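Stillmont Home & Laundry Board > Stains, Dyes and Fading
Topic: Washing reds with everything else – who still sorts?

verna_nt
Posts: 80
OK, I have to share this because I'm so pleased with it. I stopped sorting my laundry in February and I have not had one pink sock since! Everything goes in together on cold, 30 minute cycle, 1600 spin, done. I grew up with a mother who had separate hampers for whites, lights, darks and "reds and suspicious" and I kept that up for years without ever asking why. Now I do 2 loads a week and I get my evenings back. Has anyone else made the jump?

dinesh_p
Yes! Same here, cold wash for everything except towels and bedding. The one thing I still do is give anything new and red a couple of washes by itself first. Cheap cotton can be loaded with extra dye, and it has to go somewhere. After that it joins the crowd.

Lachlan Hinds
Sorry Verna, I love the spirit but I'm going to be the grump. Cold water slows bleeding down, it doesn't stop it. I lost a really nice white linen shirt to a maroon T-shirt that had been through the wash plenty of times. What did it was leaving the wet load sitting in the drum overnight. If you're going to mix, get it out the minute it finishes. 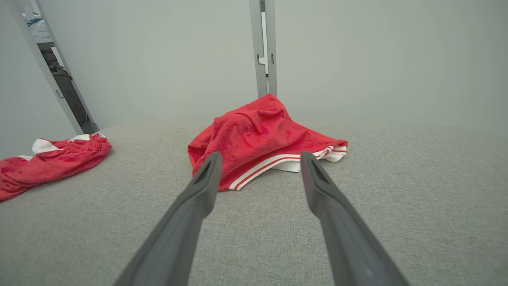
And please do the damp cloth test before trusting anything. Wet a white rag, press it hard on an inside seam, hold it there and look. If there's color on the rag, that item washes alone. I do it on the kids' stuff too, especially anything with white trim, where the red can creep into the white part of the very same shirt.

verna_nt
Ooh, I never thought of the trim! Trying the rag test tonight on the whole red end of my closet. And fair point about the drum, I'm home when it runs so mine comes straight out.

kerttu.t
Does anybody use the color catcher sheets? I've been buying the Vuver ones and they come out a lovely shade of lilac every time, so they must be grabbing something.

Lachlan Hinds
They grab loose dye, sure. But a lilac sheet tells me something in there is bleeding, and I'd want to know what it is. I wouldn't lean on them for a load with a white shirt in it.

dinesh_p
I disagree a little. I've used them with mixed loads for ages and my whites are fine – not showroom white, but fine for work. They're worth it for me.

Emiliano M.
Different question but related: my son's red jersey already got onto a gray pillowcase. It has been through the dryer too. Any hope?

kerttu.t
Don't give up yet! Soak it in cool water with oxygen bleach, the powder kind, for as long as the box allows, and check the care label first. I rescued a tablecloth that way after two soaks. Just don't dry it again until you like what you see, heat makes it harder to shift.

Emiliano M.
Soaking now in the Mkhize bucket my mother-in-law gave us. Thank you! Will report back.

verna_nt
Rag test results: everything passed except one scarf, which turned the rag bright pink in seconds. Scarf is getting its own bowl from now on. Lachlan, you win that one, but I'm still not sorting the rest!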